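Galería: el jersey de invierno, de los ovillos a la cama

Bueno, pues ya está terminado y por fin me siento a escribir la entrada que llevo prometiendo desde julio. Quien me siga por el grupo de punto ya sabe la historia a trozos, pero aquí la dejo junta, con mis notas de cada parte, que luego me preguntáis por los colores y nunca encuentro el cuaderno.

El patrón es el Drevine, de Mhairi Strachan, y lo compré hace dos inviernos pensando que era para alguien con más paciencia que yo (y lo era, pero me he puesto). Es un jersey de cuello redondo, manga larga, con canesú en zigzag y franjas de colores de arriba abajo. Strachan lo plantea en gris y granate. A mí el granate me queda fatal, así que cambié la paleta entera.

Los colores

El azul marino es la base de todo: cuello, puños y cinturilla. Con eso iba segura. El azul claro, muy frío, casi de hielo, me costó tres pedidos hasta dar con él, y al final salió de Plamlow, que tiene una carta larguísima y manda las muestras en un cartoncito. El mostaza lo tenía en casa de un chal que deshice -- no me arrepiento, aquel chal pinchaba. Luego hay toques pequeños de tostado y de gris clarito, muy pocos metros de cada uno. Si tenéis restos, este es el momento de gastarlos.

En total se me fueron 1819 metros de lana, bastante más de lo que pedía el patrón, pero es que alargué las mangas y rehíce media espalda.

El cuello y el canesú

Empieza por arriba, cosa que agradezco muchísimo porque te lo vas probando. El borde se enrolla un poco y así lo dejé, me gusta. Alrededor van los zigzags en amarillo, marino y azul claro, que bajan haciendo pico por los hombros. Las primeras vueltas son un lío tremendo de marcadores, yo llegué a tener 40 puestos a la vez y se me caían por el sofá. Después el dibujo se aprende solo y ya puedes ver una serie mientras tejes (con subtítulos no, eso lo intenté y mal).

El cuerpo

Mi parte favorita son las puntas en marino sobre el azul claro, como puñalitos. Entre medias hay filas de puntitos, que parecen una tontería y son lo que más luce. Más abajo viene una banda ancha con las puntas mucho más altas, en marino y amarillo, y ahí hay que vigilar las hebras de atrás: si tiras, frunce. Yo tiré. Se me nota en la parte de abajo, donde la tela hace alguna arruguita, y he decidido quererla así.

Kenneth Laing, que lleva el taller de los jueves... perdón, el taller de las siete, que ya no cae en jueves, me enseñó a atrapar la hebra larga cada cuatro puntos y desde entonces mis reveses dan menos vergüenza. Ojalá me lo hubiera dicho antes de la banda ancha.

Las mangas

Repiten las mismas franjas del cuerpo, con sus puntas, sus puntos y sus zigzags dando la vuelta al brazo. Las tejí con aguja circular de 80 centímetros y bucle mágico, porque las agujas de doble punta y yo no nos hablamos. La segunda manga me aburrió soberanamente y estuvo un mes en la bolsa. ¡Pero la acabé!
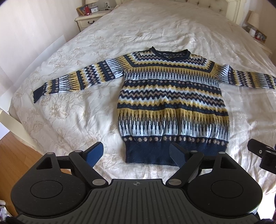 Con el remate ya hecho me quedaba el bloqueo, y soy de las que lo va dejando. Lo lavo siempre en agua fresquita con un chorrito del jabón de Bhat, lo envuelvo en una toalla, lo piso un poco (descalza, claro) y lo extiendo en plano. Sin colgarlo nunca, por favor, que el peso del agua te hace un vestido. Lo voy colocando con las manos, sin alfileres. Mi abuela los ponía cada dos dedos y le quedaban las prendas como planchadas, pero a mí me da una pereza infinita.

Para guardarlo, doblado en el cajón y con una bolsita de lavanda. Las mías son de la tienda Givden, la de la esquina del mercado, y duran todo el invierno si las aprietas de vez en cuando.

Sobre la talla: hice la M y me queda holgada, con sitio para una camiseta gorda debajo. Si os gusta más ceñido, bajad una. Y si cambiáis los colores, haced antes una muestra con los dos azules juntos, porque con poca luz algunos se confunden y luego el dibujo desaparece.

El siguiente será un gorro con lo que ha sobrado del mostaza. Tengo casi un ovillo entero y unas ganas locas de tejer algo que se acabe en dos tardes.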